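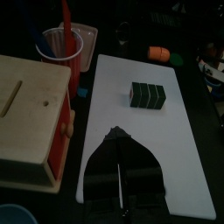

Why does a sauce made with flour have to come to a boil before you can judge how thick it is?
The starch grains in the flour don't swell all the way until the liquid is close to boiling, so a sauce that looks thin at a gentle simmer may be perfectly fine a couple of minutes later.

That question came up twice in last session's feedback slips, so I'm starting with it again. These are the notes for Session 2, Thickening, and if you missed the first one (stocks), get a copy from Marites Catacutan before you leave, because I'll be assuming you know what I mean by a light stock.

What starch does

Flour, cornstarch, potato starch, tapioca, it's all the same basic trick. You have tiny hard grains packed with long chains of sugar. Cold water hardly bothers them. Heat the water and they start drinking it up, and they swell and swell until they're crowding each other, and some of the long chains leak out and get tangled. That crowding and tangling is what you feel on the spoon!

Now, lumps. If you drop dry flour straight into hot stock, the outside of each little clump swells right away and seals itself. The inside stays dry as dust. You can whisk until your arm falls off and you'll mostly have smaller lumps. So we keep the grains apart before they meet the heat, and there are a few ways to do that.

Roux: flour cooked in fat. Equal weights of each is where I start everybody. The fat coats the flour, the grains stay separate, and cooking takes away that raw pasty taste. The darker you take it, the more flavor you get and the less it thickens (people forget this part, then wonder why their gumbo is soup). Add the liquid a bit at a time at first, whisking, and then you can pour more freely.

Slurry: starch stirred into cold water. Cold, please. Stir it again just before you pour, since it settles to the bottom like sand while you're chopping something else.

Kneaded butter: soft butter and flour mashed together with a fork, whisked in at the end in little pinches. My favorite for rescuing a stew. Give it a few minutes of simmering afterward or you'll taste the flour.

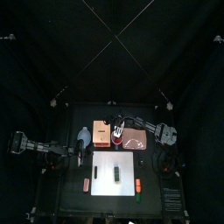
With a slurry you also need to think about which starch you've picked, and I got this wrong for years at home. Cornstarch goes glossy and fairly clear, and it thickens more than the same weight of flour does. It doesn't love long boiling, and it gets thin and a little sad in a very sour sauce. Potato starch thickens at a lower temperature and gives you a silky feel, but boil it hard and stir it hard and it'll let go. Tapioca is the one I'd choose for anything going into the freezer. Flour stays cloudy, which is lovely in a gravy and not so lovely over fruit.

Amounts to try

For 300 grams of stock, 22 grams of flour with the same weight of butter gives a good coating sauce. It'll look too loose while it's in the pan. Let it cool a little on a spoon and look again. Teodoro Nieto asked whether you can just scale that up for a big pot, and mostly you can, so for 3000 grams of stock it's 220 grams of flour. A wide pot loses more water than a small deep one, though, so hold back a cup of hot stock to loosen it at the end.

Egg yolks

Yolks thicken in a different way. Their proteins unfold with heat and link up, and if you go too far they squeeze together into scrambled bits. Warm them first: a ladle of hot liquid into the yolks, whisking all the time, then the yolks back into the pot over low heat. If there's flour or cornstarch in there too you have a lot more room, and that's how pastry cream gets away with boiling. A plain custard sauce has no such help, so keep it well under a boil and strain it whatever happens.

For next time

Make one small sauce with a roux and one with a slurry, same stock, and put both in the fridge overnight. Write down what each looks like in the morning, then warm them up gently and write that down too. Subira Kariuki has offered to go first with hers. We'll be doing emulsions after that, so bring a whisk you like and a jar with a lid.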